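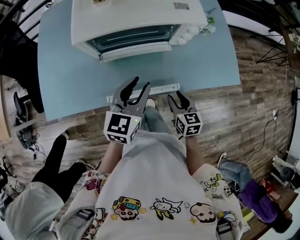
How Does a Toaster Oven Work?

By Menaka Miah
Mar 9, 2019

A toaster has one job. You put bread in, you wait, and the bread jumps up and scares the cat. A toaster oven has bigger ideas. It can make toast, but it also does cheese on toast, a cookie or two, and last night's pizza, which a regular toaster would handle very badly.

From the outside it's a metal box with a glass door. The inside is mostly a box of air. The interesting parts are the heating elements, which are long thin rods, usually with one set near the top and another near the bottom. When electricity goes through them they get hot enough to glow orange. Electricity has to push its way through the metal in the rods, and all that pushing turns into heat.

The heat gets to your food in two ways. Some of it shines straight out of the rods, the way sunshine warms your face in November even when the air is freezing. The rest warms the air in the box, and the warm air warms the food. Shining heat does most of the browning. That's why cheese near the top rods goes from "not yet" to "oh no" while you're looking for a plate.

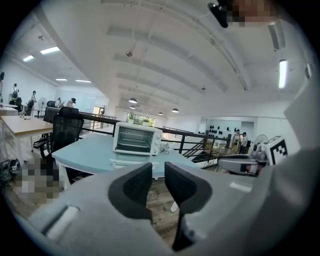

Why does bread turn brown when you toast it?

Bread has sugars and proteins in it. When the outside gets hot and dries out, they react with each other and make new brown, tasty stuff. Scientists call this the Maillard reaction. If you keep going, the bread turns black, and scientists call that burnt.

Who's in charge in there?

The knobs. Most toaster ovens have two or three of them, and people who own one will tell you they only ever use two. One usually sets how hot the oven gets. Another may choose which rods switch on: top, bottom, or both. The last is often a timer, and it goes "ding" when your time is up, whether or not your lunch agrees.

Behind the heat knob is a thermostat. It's a switch that minds the temperature. Too hot, and it turns the rods off. Too cool, and it turns them back on. It does this over and over without ever getting bored, so if you notice the glow fading and coming back, your oven is fine.

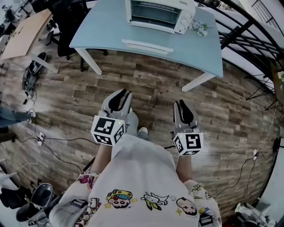 A toaster oven needs some room around it. The outside can get hot too, metal sides and glass door included, and it stays hot for a while after the ding. Paper towels, curtains and cereal boxes should live somewhere else. So should decorations. A little bunch of artificial flowers lying right beside the oven looks very nice while the oven is off, but move it well away before anyone starts cooking. Fake flowers can melt, and they don't smell like flowers when they do.

Racks and trays

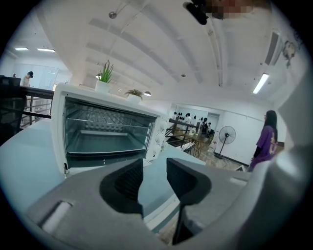
Photo: Vilja Sjöberg / Rutonano

Open the door and you'll find shelves, sort of. The wire rack is mostly holes, so heat can reach the bottom of your bread as well as the top. The flat tray has no holes. Slide it in on the lower level and it catches crumbs and drips of cheese, or you can bake on it. Anything standing on top of the oven, such as a potted plant, comes off before you cook. Plants like warm weather, but there are limits.

Always have a grown-up with you, and use thick dry oven mitts. A dish towel is thinner than it looks. My uncle Heikki has tested this for all of us, twice.

Try it with a grown-up

Cut a slice of bread in half. Toast one half on the rack and the other on the tray, for the same time. Let them cool, then turn them over. Which one is browner underneath? Write down your answer before you eat the evidence.

Kitchen Science > Machines That Get Hot > Toaster Ovens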